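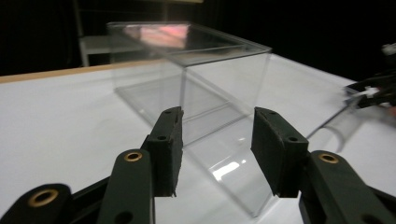 **Ticket 64, Rasora bench cell: jaws slow to close.** Opened by Seidu Kpodo, 9:40. The jaws lag on the close command and stop short of the set width. It shows most on thin-walled parts like the clear acrylic box, where a small width error means a missed grip. The pads still have their rough face and the screw holes look clean, so I left those alone and started with the linkage.

10:15 -- Took the load off and worked the jaws by hand. Stiff for the last bit of travel, same on both sides. Cleaned the pivots, one drop of oil each. Better, still short.

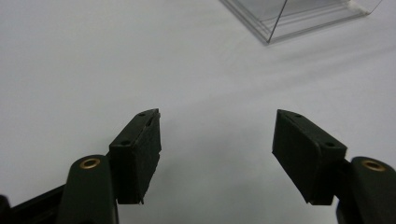 10:50 -- Reset the open stop and ran the width calibration in Datis. The old file was from before the September pad change, so the zero was off by 3 mm. Saved the new one.

11:30 -- Ran 900 cycles at normal speed. No width faults.

To do: order spare pads from Ackermann. Oil the pivots again at 3,000 cycles. Leaving the ticket open until the second shift has run it.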